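Section 4. Folding table, set-up for shift staff
Mevora Linen, finishing room. Draft 2, written up by Mared Lloyd. Replaces the laminated sheet on the wall, bin that one please.

Read this before your first shift at the two-arm table. Takes a few minutes. If you've only done the hand tables up to now, read 4.6 as well, it covers what has changed in the roster.

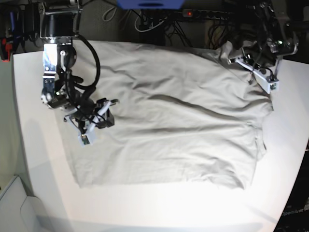
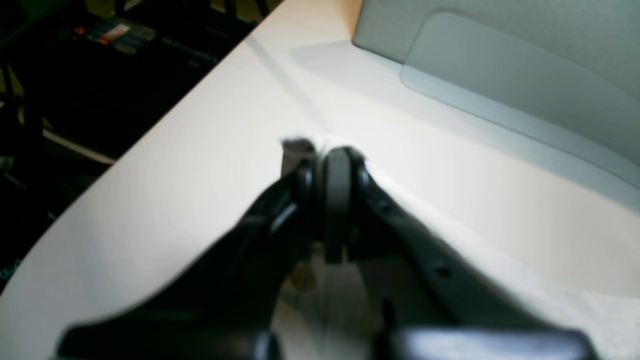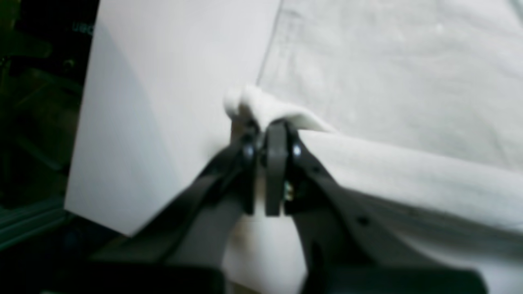

Fig. 4-1. First picture, both arms at a T-shirt laid on the table. Second and third, views from the wrist cameras; in the third the gripper is closed on a fold of cloth.

4.1 Before you switch on

1. Clear the tabletop. Everything. Pens, tags, lint rollers, your cuppa. The planner treats whatever is on the white as fabric and will have a go at it.
2. Wipe down with the dry cloth. No spray. Spray leaves streaks and the overhead view reads streaks as edges.
3. Check both sets of fingers. Look for lint in the gap, loose screws, anything wobbly. Don't tighten screws yourself, put a tag on and tell Tsutomu.
4. Check the cables behind the table. Nothing hanging forward of the back edge.
5. Sleeves up, lanyard off, long hair tied back. Same as for the press.

Note: left and right in this manual always mean the robot's left and right. If you stand at the front of the table facing it, its right arm is on your left. Everyone gets this wrong in week one. Say "robot left" or "robot right" out loud when you call a fault.

4.2 Start-up

1. Key to ON at the side cabinet.
2. Wait for the arms to home. Hands off the table until they stop.
3. Log in with your own badge. Not the supervisor badge, not your mate's. The fold counts are kept by table but stoppages are kept by badge and we've had mix-ups.
4. Pick the garment program. 306 is short-sleeve tees. 401 is long-sleeve. 484 is tea towels and anything else that is a plain rectangle.
5. Press CHECK VIEW. All camera views should come up on the screen. If a wrist view is grey or frozen, log out, log in, try once more. Still grey, call it.

CAUTION: Program 401 swings the arms wider than 306. Stand behind the floor tape before you press START, every time, even if you only changed program to test.

4.3 Laying the garment

1. One garment. Not two stuck together. Static is bad in February when the dryers run back to back, so peel them apart before you put them down.
2. Front side down, collar to the far edge of the table.
3. Spread it with your palms so the body is more or less flat. It doesn't have to be perfect. Creases are fine, the arms expect creases.
4. Sleeves out to the sides. If one is tucked under the body, pull it out.
5. Leave a clear strip of table between the bottom hem and yourself. Needed for the turn.
6. Hands back. Then START.

Note: a side that's rolled or doubled over is the usual cause of a crooked fold. The robot can fix a small one, it takes a corner and pulls. A big one just do by hand, quicker.

Note: white on white is the hardest. If the screen outline looks nothing like a shirt, turn the dimmer down a notch and press CHECK VIEW again.

4.4 While its running

1. Stay at the table for the first garment of any new program. After that you can work the hand table alongside.
2. Watch the outline on the screen, not the arms. The outline goes wrong before the arms do.
3. If a gripper closes and has no cloth, leave it. It retries 2 times on its own. Then it stops and beeps.
4. If it stops with cloth in the fingers, press RELEASE and wait for the fingers to open. Don't pull. Pulling tears hems and it drags the finger pads out of line, which means a recalibration and a lost hour.
5. Re-lay the garment from 4.3. Don't try to carry on from a half fold.

CAUTION: Never reach between the arms to straighten a corner. PAUSE is not good enough. Press the red stop, then reach.

4.5 Faults and who to call

Grey wrist view, second time: Tsutomu Kawaguchi, ext. on the cabinet door.
Fingers not closing square: Tsutomu.
Outline wrong on every garment: Mitsuko Sugawara. Don't delete the saved views, she wants them.
Red stop pressed for any reason: tell Gwenllian Gittins before restarting. You won't be in strife. She has to write down each one for the Stustar service contract and it's easier at the time than at knock-off.
Anyone touched by an arm, even a bump: stop, first aid, then Gwenllian. In that order.

4.6 What changes for you

Asked a lot in the tearoom so putting it here.

Folding hours. The two-arm table does plain tees and flats. Hand folding stays for collars, buttons, knits, kids' sizes and anything for Ellis, because they want tissue in. On a normal shift one person looks after the robot table and works the hand table next to it. It is slower than a good hand folder. We know. The point is the repetitive run after lunch when wrists start to go.

Rotation. Nobody does the robot table for a whole shift. Swap at each break. Loading all day is its own kind of sore, Rhydian Howells found that in the trial and asked for the swap, and it is now in the roster.

Counts. Table counts are used for planning the trucks. They are not used for individual reviews. That was agreed at the toolbox meeting and Gwenllian has the signed copy if you want to read it.

Training. You get paid time for this section and a sign-off with Mitsuko. If you'd rather stay on hand tables only, say so at sign-off, you stay on the roster as you are for now.

Suggestions. Book is on the shelf under the Medutent labels. Several of the steps above came out of it, inclding the dimmer one.

4.7 Shut-down

1. Finish the garment on the table. Take it off.
2. Press PARK. Wait for both arms to stop.
3. Log out.
4. Key to OFF, key back on the hook.
5. Wipe the table, dry cloth again.
6. Write any tags in the day book with the time and robot left or robot right.

Next section: 5, Cleaning the finger pads.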